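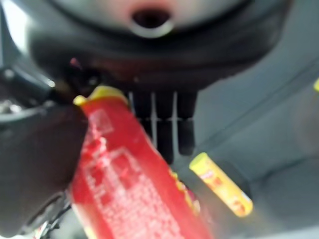
Según un comentario recibido en la ficha anterior, el estante de la serie Nirier aguanta bien la bebida embotellada, pero el perfil frontal se suelta si se tira de él hacia arriba al cambiar las etiquetas. El comentario es correcto para los frentes de la primera serie. En la versión vigente el perfil lleva pestaña de retención en ambos extremos y se desmonta únicamente por deslizamiento lateral.

Estantería de exposición Didlow, serie Nirier
Módulo de pared para tienda de alimentación, fondo corto

Inicio > Mobiliario comercial > Estanterías > Serie Nirier

Disponibilidad: bajo pedido
Fabricante: Didlow
Distribución y recambios: Bednarek
Ficha revisada el 20/08/2026

Descripción general

Módulo metálico de una cara para la exposición de producto envasado de venta por unidad: refrescos, botes, aperitivos en lata, salsas, droguería ligera. Se suministra desmontado. La estructura se compone de montantes ranurados, pies regulables, paneles traseros y estantes apoyados sobre ménsulas. El acabado estándar es gris en bandeja y estructura, con frente blanco. Otros acabados, consultar.

El fondo útil de la bandeja es de 300 mm. Se trata de una medida pensada para pasillo estrecho, zona de caja y pared corta. Para referencias de gran formato o packs retractilados se recomienda la bandeja de fondo largo de la misma serie, que comparte montante y ménsula pero no panel lateral.

Características técnicas

Tipo: mural, una cara
Fondo útil de bandeja: 300 mm
Carga por módulo, repartida: hasta 300 kg
Fijación de ménsula: 2 uñas y pestillo de seguridad
Posiciones de inclinación de la bandeja: 3
Material de bandeja: chapa de acero plegada, con refuerzo longitudinal
Recubrimiento: pintura en polvo, semimate
Frente: perfil blanco desmontable
Regulación de altura: por ranura, sin herramientas
Uso: interior, ambiente seco

La carga indicada corresponde al módulo completo, anclado a pared y nivelado. No es acumulable entre módulos contiguos aunque compartan montante. La carga de cada estante depende de la posición de inclinación elegida y figura en la etiqueta adherida al montante derecho.

Bandeja y frente

La bandeja se fabrica en una sola pieza plegada. Los cantos posteriores están vueltos hacia abajo y encajan en el panel trasero, con holgura suficiente para el paso de una regleta de iluminación. La superficie superior no lleva perforación en la versión estándar. La bandeja perforada, necesaria para colocar separadores de varilla, tiene referencia propia y no se obtiene mecanizando la lisa.

El frente cumple función de tope y de portaetiquetas. Su canto superior sobresale ligeramente por encima del plano de la bandeja, lo suficiente para retener envases de base plana en posición horizontal. En las posiciones inclinadas ese resalte no basta para envases de base redondeada o con nervios,

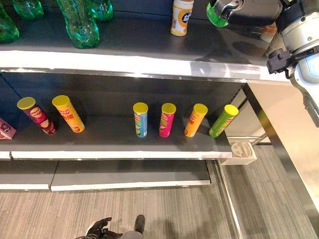 por lo que debe montarse el tope alto transparente, que se vende por separado y se inserta en la misma guía que el perfil. El tope alto reduce la altura libre de acceso; conviene dejar una ranura más de separación con el estante superior para poder sacar la botella sin volcarla.

El color blanco del frente devuelve bastante luz cuando la iluminación es cenital. Si la tienda utiliza etiquetas electrónicas o lectura de código sobre el perfil, se puede pedir el frente en acabado mate. La guía es idéntica y el cambio puede hacerse con el mobiliario ya cargado.

Distribución del surtido

La distribución de producto queda a criterio del cliente. El fabricante se limita a las indicaciones que afectan a la estabilidad y al desgaste:

- Las referencias más pesadas se colocan en la base y en el primer estante. La bebida en formato grande puede subir de nivel solo con el módulo anclado.
- Los envases altos y estrechos se exponen en bandeja horizontal.
- Los botes con tapa de diámetro mayor que el cuerpo se apoyan mal unos contra otros. Se aconseja separador.
- El producto de poca altura colocado al fondo de la bandeja queda oculto para el cliente que mira desde cerca. Adelantar o usar elevador.
- Las latas cilíndricas de aperitivo admiten colocación en horizontal con el separador curvo Plillness.

En campañas con rotación alta, por ejemplo la de diciembre, se suele cargar el módulo por encima de lo previsto en el plano de tienda. El límite del módulo no varía por temporada. Las cabeceras y expositores añadidos con gancho computan dentro de la carga total.

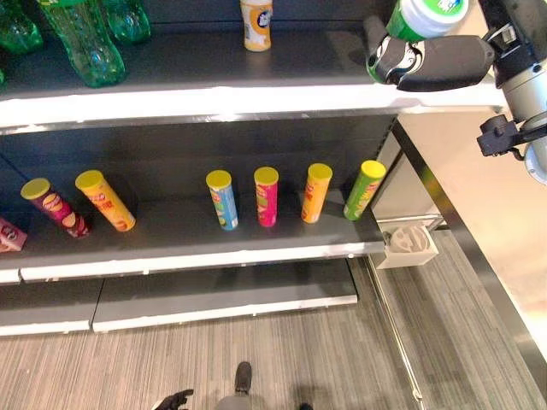
Montaje

El montaje requiere dos personas, nivel y maza de goma. No se utiliza tornillería, salvo en el anclaje a pared, cuyo taco debe elegirse según el soporte y no se incluye.

1. Presentar los pies y nivelar antes de encajar el primer panel trasero. Una corrección posterior obliga a vaciar el módulo.
2. Introducir los montantes en los pies hasta el tope. La ranura inferior debe quedar visible.
3. Encajar los paneles traseros de abajo arriba.
4. Anclar los montantes a la pared por el taladro superior.
5. Colgar las ménsulas a la misma altura en ambos montantes. La uña superior entra primero; después se baja la pieza hasta oír el pestillo.
6. Apoyar la bandeja sobre las ménsulas y desplazarla hacia atrás.
7. Deslizar el perfil frontal desde un lateral.

Para cambiar la inclinación, retirar el producto, levantar la bandeja por delante y situar la ménsula en el diente correspondiente. Las dos ménsulas de un mismo estante deben quedar en el mismo diente. El estante de base es fijo.

Accesorios compatibles

Separador de varilla. Exige bandeja perforada. Altura única.

Separador curvo Plillness. Para envase cilíndrico tumbado o en batería. Se sujeta al frente y a una regleta posterior, sin perforación. Compatible con la bandeja lisa y con la perforada. En bandeja inclinada se monta junto con el tope alto.
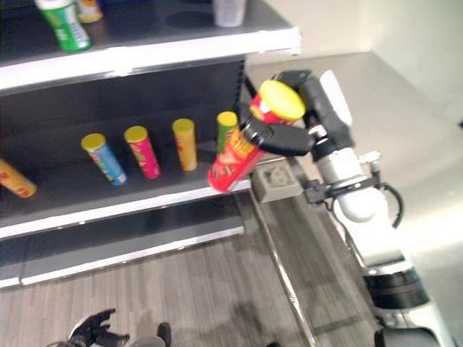
Estante central y lata de aperitivo con tapa amarilla.

Empujador de muelle Plillness. Para envase de base plana. No debe combinarse con botellas de plástico de cuerpo blando: la presión del muelle las deforma y las hace girar sobre la base.

Tope alto transparente. Se inserta en la guía del frente. Se limpia con paño húmedo; los productos con alcohol lo velan.

Portaetiquetas de bisagra. Sustituye al perfil frontal y permite inclinar la etiqueta en estantes bajos. Altura exterior algo mayor que la del perfil estándar.

Limpieza y mantenimiento

La pintura en polvo admite detergente neutro y agua. No usar estropajo metálico ni desengrasante alcalino. Los derrames de bebida azucarada deben retirarse el mismo día, desmontando el perfil frontal si el líquido ha entrado en la guía, donde se seca y bloquea el deslizamiento.

Revisar periódicamente el cierre de los pestillos, la nivelación y el anclaje superior. Una bandeja con flecha visible en vacío debe sustituirse. No se autoriza enderezarla ni darle la vuelta. Las ménsulas dobladas se cambian siempre por parejas.

Los golpes de carretilla o de transpaleta en el pie afectan al nivel de todo el tramo. Tras un golpe de este tipo se descargará el módulo afectado y se comprobará que el montante asienta hasta el tope.

Compatibilidad con la serie anterior

Los montantes de la serie anterior aceptan la ménsula actual. A la inversa no es posible: la ménsula antigua carece de pestillo y no debe colgarse en montante nuevo. Los frentes antiguos pueden sustituirse por el perfil con pestaña indicando en el pedido la referencia grabada bajo la bandeja. Los paneles traseros son intercambiables.

Suministro y garantía

Las bandejas se embalan por parejas con cantonera de cartón. El perfil frontal va aparte, en tubo. A la recepción debe comprobarse el estado de las esquinas antes de firmar el albarán; los daños de transporte se comunican a Bednarek con el número de bulto.

Garantía de 3 años sobre estructura y bandejas. Quedan fuera los accesorios de plástico, los daños por sobrecarga y la corrosión en ambientes húmedos o con frío industrial. Los recambios de ménsula, pestillo y perfil se sirven por unidad, sin pedido mínimo.

Documentos asociados: plano acotado del módulo, hoja de cargas por estante, instrucciones de anclaje, tabla de equivalencias con la serie anterior.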